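Workroom check, Namboodiri building, level 2
Checked by: Dinesh Iyer
Comments back to: Narayanan Kulkarni, by 9 am

**Spray cans and other aerosols**

- [x] Cans used at the table only, nozzle pointed away from the person
- [x] No cans left on the floor or near a power strip
- [ ] Label readable on every can – *two in the cupboard have worn labels. Please replace or get rid of them.*
- [x] Storage cupboard below 50 degrees in the afternoon
- [ ] Data sheets in the folder – *the sheet for the Surnia cleaner is missing. I have asked the supplier for a copy.*

Aerosols are still the main item for this room. Last time we had cans kept on the windowsill, and that has been fixed. They now go back in the Workholm cupboard at the end of each shift, caps on. The cupboard door sticks a bit at the bottom but it does close.

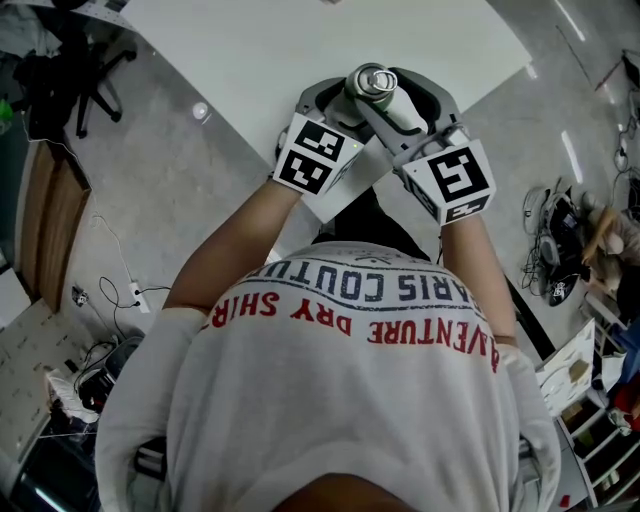

Caps are the part people forget. Keep them in the tray on the top shelf so they don't roll off and end up under someone's foot. A can with no cap goes in the cupboard on its own shelf until a spare is found.

**Floor and cables**

- [ ] Power strip clear of the walkway, cables coiled or clipped – *loops of black cable on the floor by the strip. Clip to the skirting.*
- [x] Wall sockets undamaged
- [ ] Floor clear around the table – *small items on the floor to the left, pick up before starting.*
- [ ] Clothing and fabric kept off the floor and away from chairs – *pile near the office chair. Use the hooks in the hall.*
- [x] Chair casters turn freely

**Door and exit**

- [x] Door opens fully
- [ ] Corner near the door tidy – *leaning board to be laid flat or moved to the store. Cloths go in the lidded bin, especially after spraying.*
- [x] Extinguisher tag in date, next service March

**Air**

- [x] Window opens
- [ ] Fan working – *runs on low only. Job logged with Bralomura, number 88.*

Until the fan is repaired, open the window before spraying and leave it open for around 5 minutes after. Narayanan to sign off the cable clips once they are in.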